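5. When the jaws jam on cloth

I've moved this section up from the back of the guide, because it's the one people ring me about. If you've got the Pidton pair running and you've done sections 1 to 4, your grippers should open and close smoothly, both widths should show in Hedia, and you can get on with folding. Then you pick up something thick and black and the whole thing goes wrong!

The fault shows up as code 210 in Hedia. It means the jaw width stopped changing while the trigger was still moving. Nine times out of ten it's cloth in the linkage: a bit of hem has crept past the end of the pad and got itself between an arm and a pivot. The tenth time it's a trigger cable, and I'll get to that in 5.4.

We had a proper run of these at Sangkhawat in April. Session 1185 was the worst. The right hand jammed on a hem, the operator squeezed harder (I'd have done the same), and the left bar came out with a bend in it that you could feel with a thumbnail. We lost the afternoon. Everything below comes out of that session and the ones after it.

CAUTION: The linkage pinches. With the jaws closing, the cutouts in the outer arms and the gaps near the pivots are big enough to take a fingertip. Let go of the trigger completely before you put a finger anywhere forward of the grip, and that goes for your helper's fingers too.

5.1 Picking up so that it doesn't jam

1. Before you touch the cloth, open and close each gripper a few times in the air. Listen for a click. A click means there's already fluff or thread in there, so go to 5.2 first.

2. Lay the garment so that the edge you want is towards you. If you're working on a bed, let the hem come over the near side. It's much easier to get the pads on a hanging edge than on one lying flat, and you're not tempted to dig.

3. Bring the pads in from either side of the edge and take a single fold between them. You want the cloth on the ribbed blue part. If it's riding down towards the round metal caps, back off and try again.

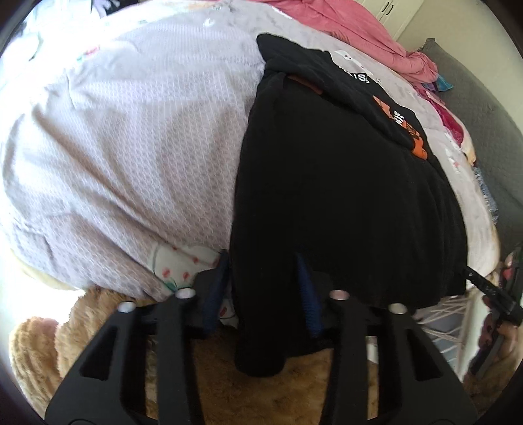 4. Close slowly until the fold is held, then stop. Thick jersey doesn't need a hard squeeze, and squeezing is what walks the cloth down into the arms.

5. If you're using both hands, settle the first grip before you start the second. Two grippers pulling on one hem at the same time is how most of our jams began.

Note: dark cloth is harder than light cloth here. Against a black arm you can't easily see where the hem ends and the gripper begins, and the preview in Hedia isn't much better. I tip the gripper a little and look from the side. Turning up the screen brightness did nothing for me, in case you were about to try it.

5.2 Clearing a jam

Right, so you've got 210 on the screen and the jaws won't move. Don't pull the garment. I know. Don't pull it.

1. Release the trigger and leave it released.

2. Press Pause in Hedia. You've got 300 seconds before the session closes by itself, so there's no need to rush. If it does close, what you've recorded up to then is kept.

3. Take the weight of the garment with your free hand, or get your helper to hold it up. A heavy top hanging off a jammed linkage makes it grip tighter.

4. Find the fold that's trapped and ease it back the way it went in, towards the pad tips. Small wiggles are best. If it won't budge, unplug the gripper and move the arms by hand.

5. Look for loose threads near all the pivot caps. Snip them. Please don't burn them off with a lighter - someone at Flavholm did, and the pad went with it.

6. Squeeze and release slowly, with nothing between the pads. The width should follow your finger all the way in and all the way out.

If the jaws stay stiff with no cloth in them, stop there and put that gripper aside with a bit of tape on the trigger so it doesn't get picked up again. A bent bar won't straighten itself and it'll only snag the next garment.

5.3 Re-zeroing before you carry on

After any jam the width reading can be off, even if everything feels fine. Ours drifted by 2 mm after session 1185, and I didn't notice until we looked at the recordings and found the jaws "closed" on thin air. So do this every time, it only takes a minute.

1. Put the garment down completely, folded or not, and move the gripper away from it.

2. Let the jaws spring right open over a clear patch of bedding or table, with no cloth between the pads. Both arms should swing out by the same amount. If one hangs back, you've still got something caught.
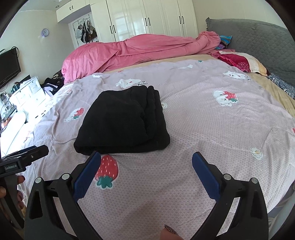 3. Hold it there and press Set Open in Hedia. Wait for the tick.

4. Close the pads onto each other, gently, and press Set Closed.

5. Do the other gripper as well, even if it was the well-behaved one. I've skipped this and regretted it.

6. Press Resume and redo the fold you were on from the beginning. Mark the broken attempt as Fault so it gets left out later.

5.4 If the code comes back

Straight away, with no cloth near it: that's the trigger cable. Check that the little ferrule is seated at the grip end and has some slack. See section 8 for swapping it.

Only on one garment: try a different edge, or put that garment to one side. We've a fleece that I've given up on altogether.

Only after an hour or so of folding: clean the pads with a barely damp cloth. Fluff builds up in the ribs, the grip goes slippy, and people squeeze harder to make up for it.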